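Self-Appraisal Course Opens January Enrollment at Estodano Center

The Estodano Center for Adult Learning will offer a revised version of its personal habits course in January, with places for 60 participants. The course, titled Gasser after the street where it was first taught, asks people to keep a written record of their own decisions and to review that record at fixed intervals. Registration opened October 15, 2025, and closes when the places are filled.

Program lead Antigoni Katsaros said the revision follows a review of 356 participant workbooks. Most of the entries in those workbooks dealt with ordinary matters: spending, sleep, meals, replies sent in anger, promises made too quickly. Few dealt with major life decisions. The earlier syllabus gave four of its eight sessions to major decisions, and that share has been cut to one.

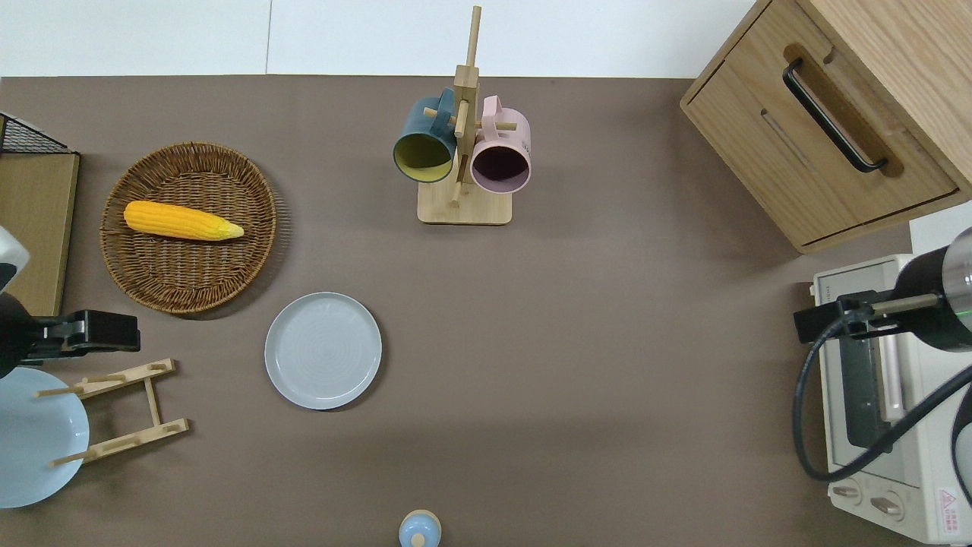 Photo: Estodano Center

The method itself is unchanged. Participants write an entry each evening, in three parts. The first part states what was decided. The second states what the person knew when deciding. The third states what the person would do again, and is left blank until the following week. Katsaros said the delay is the part that participants most often skip, and the new workbook prints the third section on a separate page to make skipping harder.

Sessions last 90 minutes and are held once a week. Each one opens with silent reading of the previous week's entries, followed by work in pairs. Participants choose which entries to discuss and are not required to hand the workbook to anyone. Group leaders do not grade entries or comment on them in writing.

A second change concerns how weak points are recorded. In the earlier version, participants drew up a list of faults in the first session and returned to it at the end of the course. Thanasis Triantafyllou, who wrote most of the new material, said the lists tended to be broad and did not change much. "People wrote 'impatient' in week one and 'impatient' in week eight," he said. "We now ask for the time of day, the place and what came just before." The list has been moved to session five, by which point participants have a month of entries to draw on.

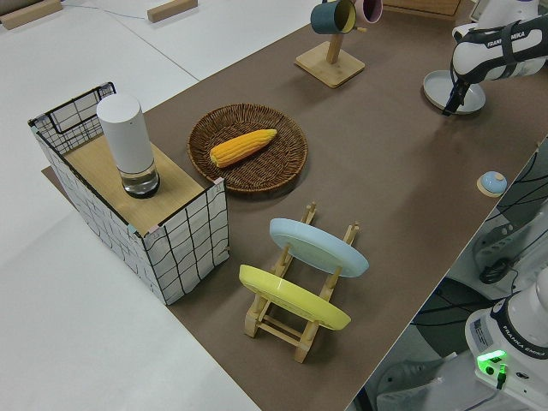

Basket and fabric box on a brown tabletop.

Strengths are recorded in the same format and on the same page. An entry such as "patient with my father on the phone, mornings" is accepted. An entry such as "kind" is returned to the writer with a request for an instance.

The course also adds a short unit on setbacks. It covers what to do after a habit has lapsed for several days, and it sets a restart rule: one entry, written the same evening, with no attempt to fill in the missed dates. Group leader Ourania Tzanetos tested the rule with two groups last spring. She said attendance held up better in those groups than in the others she led, but that the groups were small and the comparison was informal.

Not all of the staff support the shorter treatment of major decisions. Gerasimos Antoniadis, who taught the original course, said some participants enroll because they are facing a divorce or a change of job — and one session will not serve them well.
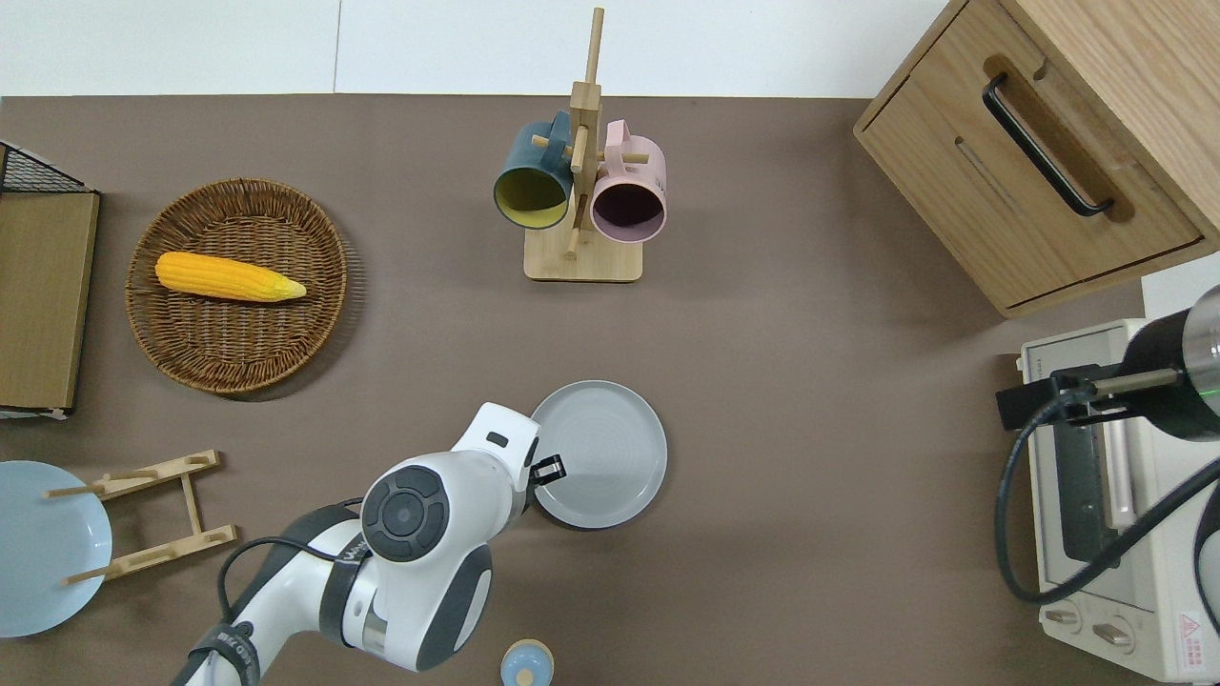

He has proposed a separate evening class for that group. Katsaros said the proposal is under discussion and that no date has been set.

The fee is $60, which covers the workbook and all eight sessions. Reduced rates are available on request. The center advises that the course is not a form of counseling, and group leaders will refer participants elsewhere where needed. Enrollment forms are available at the front desk. Questions about access or scheduling should be directed to Paraskevi Moschos in the program office.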